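Frequently Asked Questions: The Pranville March for Open Elections

Thank you for all the messages! We're thrilled so many of you want to walk with us in November. Sawsan Hakim and Carla Semaan went through the inbox and answered what came up most.

What are we marching for?
We want the Pranville district council to be elected again. Seats have been filled by appointment for nine years, and a petition with 2000 signatures is still waiting for a reply. We'll carry it to the council building and read the first page out loud.

Where do we meet?
At the Plarnon bus station, on the side facing the river. We walk up Dissanayake Street, cross the old bridge and finish in front of the council. It's an easy walk – 40 minutes at a stroller's pace – and the street is closed to cars the whole way.

Do we have a permit?
Yes! It covers the route and the square. It doesn't cover the market hall, so please stay out of there with signs and drums.

Can I bring my own sign?
Please do, we love seeing them. Cardboard or cloth is fine, but the permit rules out metal and wooden poles. Party logos stay home for the day. 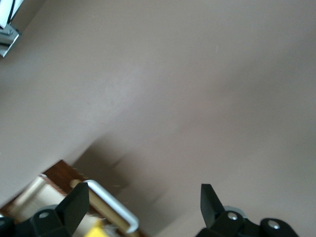 A plain matte surface in muted beige, with a few faint specks.

Are children welcome?
Very much so. Families walk up front behind the main banner, and there's a quiet corner next to the Clukico bakery for anyone who needs a break.

What if the police stop us?
Stay calm and wait for a steward. We'll have 15 of them in yellow vests, and they all have the permit with them. If you're asked for your name, you can ask for the officer's name too.

I live abroad. Can I still help?
You can! Translate this page, share the route, or write to the council yourself. Last spring's letters from overseas were read at our open meeting, and people clapped for every one – it was a wonderful evening.

Will there be speeches?
Short ones. Carla opens, then the microphone goes to anyone from the district who signs up at the bus station.

Last updated 12/1/22, when we added the dates for next year's planning meetings to the calendar page.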